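Subject: Re: [clirnis-users] Gripper board drops off the bus partway through a run

Hi all,

Following up on the message from the Nurnville group, quoted here so the thread stays in one piece:

> We are seeing the small board under the gripper vanish from the bus in
> the middle of a run. The arm keeps going, but the jaws stay wherever they
> were. Restarting the driver brings it back. We already swapped the power
> supply and it made no difference. Has anyone else had this? We are on
> Banov 2 and have not changed any settings since August.
>
> Also, is it safe to leave the arm powered while we poke at it?

Yes, we've had exactly this, and I'm so glad you wrote, because I had started to think it was only us! I spent most of a day on it and it was one of the more fun bugs I've chased (I know, I know). Our setup is the same as yours, board on the underside of the gripper with the wiring run outside the housing.

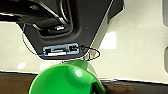

The first thing I did was stop trusting the driver log. It says "device lost" and gives a time, and that time is late. Banov waits 400 ms before it gives up on a board, so by the time the line shows up the arm has moved on to a different pose and you end up looking at the wrong part of the path. Subtract the 400 and line it up with the joint log. When I did that for our 129 dropouts, nearly all of them landed in the same stretch of wrist rotation, past 190 degrees on the last joint. The rest were scattered and I still can't explain those.

So it was a wire getting pulled. On ours the signal wire had a break inside the insulation, near the connector, and it looked perfectly fine from the outside. I only found it by putting a meter across it and turning the wrist slowly by hand with the power off — the reading jumped every time I got to the same spot.

Here's what I'd try, in this order:

1. Power the arm down, turn the last joint by hand, and watch the continuity of each wire.
2. Reseat both ends of the board connection and run your usual path at low speed with nothing in the jaws.
3. If it still drops out, replace the signal wire before you replace the board. We ordered a new board first and it's still in its bag.

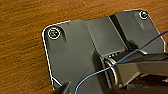 Wire routing is the part I'd love to hear more about from everyone. We have tried it tight and we have tried it slack, and both have their problems. Tight is what broke ours. With slack you have to watch where it goes when the jaws move, and a thin blue wire lying right over the top of a gripper finger, in front of that metal ring, is the kind of thing I now stop and look at before I press start. I'd want it held to the housing well away from the fingers, with enough spare length for the full wrist turn. Thân clips look promising and I have a few on the way.

On your safety question: please don't leave it powered with your hands in there. When our board came back on the bus, the driver resent the last jaw command right away, and the jaws closed without any warning. My fingers were not in there, but they had been a minute earlier. Hit the stop, cut the power to the gripper too (on our arm the stop does not do that!), and only then start poking.

There is a setting in Clirnis called resend_on_reconnect. It was on by default in our install. I turned it off and would suggest you do the same today, even before you find the bad wire.

Could you post your joint log if you still have it? I'd really like to see if your dropouts bunch up in the same place as ours.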